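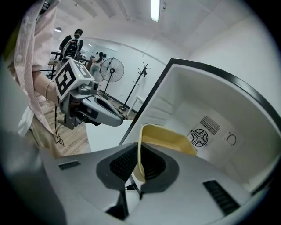

Section 4. Removing, cleaning and refitting the interior parts

This section covers the trays, shelves and bins of the Guvalen 311 refrigerator. Read it through once before you take anything out. Door bins are covered in Section 5.

Before you start

Turn the temperature dial to 0 and unplug the power cord. Move food to a cooler with ice packs. Let the glass shelf come to room temperature before washing it, or it may crack.

You will need:
Mild dish soap
Baking soda
Two soft cloths
A soft toothbrush
A dry towel to set the parts on

CAUTION: Do not use bleach, scouring powder, steel wool or any cleaner that contains ammonia. These will cloud the plastic.

4.1 Taking out the trays

1. Open the door as far as it will go. The trays will not clear the door seal if the door is only partly open.
2. Start with the top tray. Hold it by the rim on both sides.
3. Pull the tray straight toward you until it stops.
4. Raise the front edge and keep pulling. The rear edge drops free of the stop.
5. Turn the tray slightly as it leaves the cabinet so that the corners do not drag on the seal.
6. Repeat for the lower trays, working down.

Note: If a tray will not pass its stop, push it all the way back in and begin again from step 3. Do not force it down or to one side.

Note: Trays from the older Guvalen 157 are slightly narrower. They will sit on the ridges but can slip off when loaded. Do not use them in this model.

4.2 Taking out the glass shelf

1. Empty the shelf completely.
2. Put one hand under the middle of the shelf and the other at the front edge.
3. Lift the back edge over the rear stop.
4. Tilt the shelf, then draw it out with one side leading.
5. Lay it flat on the towel.

WARNING: The glass shelf is heavy. Keep children away from the open refrigerator while it is being removed.

4.3 Washing the parts

1. Wash trays and shelves by hand in lukewarm water with a little dish soap. They are not dishwasher safe.
2. For stains, mix two tablespoons of baking soda into a quart of warm water. Leave the mixture on the stain for ten minutes, then rinse.
3. Rinse all parts in clean water and dry them fully, including the underside of each rim.

Yellow or brown marks from spills such as turmeric or soy sauce may not come out entirely. They do not affect use.

4.4 Cleaning the cabinet

1. Wipe the walls with a damp cloth, top to bottom.
2. Run the toothbrush along the molded ridges on the side walls. Crumbs collect there and keep the trays from sliding.
3. Wipe the fan grille and the vent on the back wall with a cloth that has been wrung out well. Do not spray anything at them, and do not push the brush through the openings.
4. Clean the door seal with soapy water. Open the folds gently with a finger and wipe inside them.
5. Dry the seal. A seal left damp will mildew.

CAUTION: Never pour water into the cabinet.

4.5 Refitting

1. Refit the glass shelf first, back edge in first, and lower it until it sits level.
2. Working from the bottom up, set each tray on its pair of ridges. Check that both sides are at the same height before letting go.
3. Slide the tray in until the rear edge drops behind the stop.
4. Leave a gap between food and the back wall so that air can move past the grilles.
5. Close the door slowly. If it springs back, a tray is sitting too far forward.
6. Plug in the refrigerator and set the dial to 3. Wait four hours before putting the food back.

4.6 If something does not fit

Tray tips forward: one side is on the wrong ridge. Take it out and refit it.

Tray squeaks or sticks: the ridges are dirty or wet. Clean and dry them.

Door does not seal: look for a fold in the rubber. Warm the spot with a cloth dipped in hot water, smooth it flat and hold the door shut for a minute.

Fan is noisy after cleaning: check that no food or packaging is touching the grille.

Replacement trays are sold singly as part 610. Order them from Norkov Parts, and have the model number from the rating label ready when you call.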